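Small Shop & Lab Automation Board > Buying and Budgeting
Thread: Second gripper now or wait? Trying to write a sane budget

lillano_bench
Hi all, long-time reader and I finally have something worth asking. We have one arm on the bench with a two-finger gripper, and in October I have to hand in the equipment request for the coming year. I've been given $3675 to work with, which sounded like a lot until I started getting quotes! The Seok gripper I like is $2000 before shipping. Replacement finger pads from Henetti are $109 a set, and we'd want 2 sets on the shelf.

The work is all tabletop pick and place with soft and light things, toys and cups and bowls mostly, on a white cloth. Wrist camera view, so you can see what we ask of it:

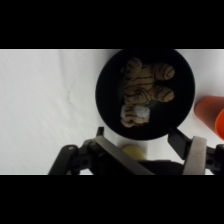

Wrist view, tiger in the black bowl, fingers open.

So do I buy the second gripper as a spare, or keep the one we have going and put the money into a better wrist camera and lights? I keep going back and forth (my husband has asked me to stop bringing it up at dinner).

pegboard_pat
Welcome! I'd buy the spare and I wouldn't lose sleep over it. When our only gripper went back for repair we had an arm pointing at the ceiling for most of a month, and I still had people on the schedule who needed something to do. You have the money. Even after the pads you've got enough left for cables and a decent lamp.

Baldur Ragnarsson
I'm going to disagree with Pat, in a friendly way. Look at what she's picking up. A plush tiger is about as forgiving as an object gets, and a plastic cup isn't going to wear out a set of fingers in a hurry either. What I notice is that the bowl is black and so are the fingers, and the inside of that bowl is very dark. I'd want lighting and a better camera well before I wanted a second gripper. Borrow a lamp from somebody's desk and try it for an afternoon before you spend a dime.

pegboard_pat
Baldur, you say that every time someone posts a budget, and I love you for it, but a lamp won't help her when a finger joint goes.

Baldur Ragnarsson
Fair enough. But pads and screws go long before joints do, in my experience, and those are cheap. She can keep a drawer of them.

nillow_fan
Jumping in on the cost side. Ask Seok whether the price includes the mounting plate. Ours didn't, and the plate ended up coming out of my travel money, which made for a grumpy spring. Also ask how long they'll hold the quote, as my purchasing office can sit on a form for weeks and then I have to start over. We track all of this in Nillow but a plain spreadsheet would do you just as well.

One small thing, you could also swap the bowl for a lighter one and see if your trouble goes away for the price of a bowl.

lillano_bench
Oh, this is all so helpful, thank you! The black bowl has to stay, I'm afraid, because the people we do this for want dark containers in the mix along with the bright ones. But the lamp idea is a good one and I have two at home I can bring in.

I called Seok this morning and the plate is extra. They're sending a new quote with it listed on its own line, good through the end of the month. If the total still leaves room for the pads I'm leaning Pat's way. Sorry, Baldur!

Baldur Ragnarsson
No hard feelings at all. Try the lamps first anyway, and do get those pads on the same order so you only pay shipping the one time if they'll go through the same dealer.

pegboard_pat
Now that I agree with. Post the quote when it comes in, would you? I've got my own request to write and I'd love to see what they're charging for that plate.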